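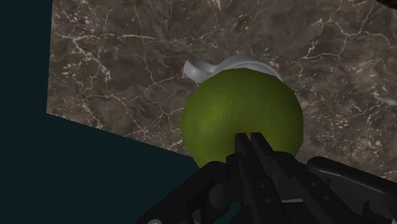

*The gripper's view in our simulated kitchen, with the fingers up at the green fruit on the marble worktop.*

**Progress report to the Citach Schools Fund**
**Rolla Robotics Club: teaching an arm to tidy a kitchen**
Prepared by Debora Piras, 23 Dec 2022

## Where we are

The club has finished its first term and I am very pleased to be writing this. We have 18 students on the register, from Year 9 up to Year 12, and they have built a working kitchen in simulation, put a robot arm in it and started teaching the arm to pick things up. In the application we said we would have the simulator running on the club machines by the end of term. We have that, and the older students are well into the picking work that was planned for after Christmas.

We were slower than planned on the real arm. It is on order and has not arrived, and I say more about that further down.

## The project in short

The students are working towards the Pleletti Challenge in March. Each team gets a kitchen with a few items left out on the worktop and has to clear them into the right places: fruit in the bowl, crockery on the shelf. The heats are run entirely in simulation, on kitchens the teams have not seen before. Finalists then repeat a shorter version on a real arm.

We have entered two teams. Gwendolyn Obi looks after Team Escobedo (named after the road the school is on, after a vote that took up far too much of a session) and Murdo Hepburn looks after Team Larder. I float between them and deal with the computers.

## What the students have done this term

### Getting the kitchen to work

The first few weeks were all about the worktop. The simulator comes with a plain grey bench, which is fine for learning to drive the arm, but the challenge kitchens have busy surfaces and the students wanted to practise on something just as awkward. Team Larder made a set of surfaces, and the brown marble with the pale veins is the one that has caused most trouble and taught us the most. The first version of our fruit finder looked for edges, and it found edges everywhere! It was quite happy to report a piece of fruit in the middle of a bare patch of stone.

We kept the marble in. The team changed the finder so that it looks at colour first and shape second, and now the false finds on that surface are rare enough that the students cheer when they get one. Green fruit on brown stone is a fairly kind test of colour, I should add. The same code is much less sure of itself with a pear on the oak surface, and that is on the list for January.

### Driving the arm by hand

Before anyone was allowed to write code for the gripper, they had to drive it themselves from the keyboard, using only the view from the gripper. This was Gwendolyn's idea and I think it was the best decision of the term. From the side, picking up a piece of fruit looks like nothing at all. From the gripper, with those black housings filling the bottom of the screen and the fingers hiding part of the very thing you are after, you learn quickly how little you can tell about distance. Students who had told me it would be easy spent whole sessions nudging fruit along the worktop and off the end.

It changed how they wrote the code afterwards. They put in a pause before the fingers close, they come in more slowly over the last stretch, and they back away and try again if the fruit has shifted. All of that came out of having done it by hand and got it wrong.

### Picking on its own

Team Escobedo had the arm picking up a single item without help by half term. Items with something close behind them have been much harder. If there is a piece of crockery just beyond the fruit, the arm has to stop in the right place or it shoves the crockery along as well, and under the challenge rules moving an item you were not sent for costs points. The team's first fix was to approach everything from straight above. That worked until they tried tall items, at which point the wrist ran out of room.

They now choose the approach from a short list, depending on what is nearby. It is a simple method and the students can explain every line of it, which matters because the judges ask. A Year 10 student wrote most of it and then taught it to the rest of her team over two sessions at the whiteboard, with no help from us beyond finding pens that worked.

### Keeping a record

Every practice run is saved with the starting layout, the result and a line from the student about what they think went wrong. We have 4000 saved runs. Most were made by the computers overnight, with the layouts shuffled automatically, and the comments only cover the ones run in club time. The notes are a pleasure to read. "Grabbed the air next to it with great confidence" is a favourite of mine, and so is "fruit fine, mug no".

Murdo has used the records for some maths with the younger ones: working out which starting layouts fail most often, and drawing the plots by hand before letting the computer do it. The clearest result so far is that items near the edge of the worktop do badly. We suspect the finder is thrown by the dark area past the edge, but the team has still to test that properly, and they have been told that a hunch is not a result.

## Money

The Fund awarded us £2000. It has gone as follows:

- The two second-hand graphics machines are bought and in use every session.
- The deposit on the real arm is paid, with the balance due on delivery.
- Entry to the Pleletti Challenge is paid for both teams.
- The minibus for March is booked but not yet invoiced.

Receipts are with the school office and copies have gone to Prasanna Jayawardena at the Fund. We expect to finish within budget. The travel line is the tight one, as the minibus quote came back higher than the figure in our application, and we have covered the difference by choosing cheaper monitors.

## What has not gone to plan

**The arm.** The supplier has moved delivery twice. We now expect it early in the spring term, which leaves the teams less time on real hardware than we wanted. The heats do not need it, so our entry is safe, but a team that got through to the final would be short of practice. Another school has offered us an afternoon on theirs and we will take that up whatever happens with our own.

**Room bookings.** We lost several sessions to mock exams. The simulator runs on the school laptops at its lowest settings, so we met in the library on those days and did planning and reading of old runs. It was useful, though slow, and the library staff were very patient with us.

**Year 9.** Some of the youngest students found the first weeks hard going, with too much typing and too little robot. We lost a couple of them for a while. Concetta Guerra, who teaches art, came in and ran sessions on making objects for the kitchen, and that brought them straight back. They have been modelling crockery ever since, and the handles are getting more and more ambitious! It has also given both teams a wider range of shapes to practise on, so the coding side has gained from it too. We should have had something like this in place from the start, and will next year.

## Next term

In January both teams will freeze their fruit finders and spend their time on crockery. Rims and handles are where the arm is weakest. It can get hold of a mug by the rim if the mug is upright, and has very little idea what to do with one lying on its side. Team Larder wants to go for the handle and Team Escobedo wants to go for the body. We are going to let them both try and compare the records.

Other work lined up:

- testing the hunch about items near the edge of the worktop
- a practice heat between the teams, on kitchens built by the Year 9s and kept secret until the day
- setting up the real arm, with a safety session for everyone before it is switched on
- an open evening for parents, where visitors can try driving the simulated gripper from the keyboard

The practice heat is the thing the students talk about most. The Year 9s have already started building and will not let me look at their files.

## A request

We would like the Fund's agreement to move any money left over from the monitors into a spare set of gripper fingers. The supplier tells us that fingers are the part schools break most often, and waiting for a replacement in the run-up to March would be very frustrating. The sum is small and I can send the quote on its own if that is easier.

Prasanna, you asked whether someone from the Fund could come and see a session. Yes, please do. Any week once term is under way would suit us, and if you can make the practice heat there will be a keyboard free for you. I will send the date as soon as the hall booking is confirmed.

Debora Piras
Rolla Robotics Club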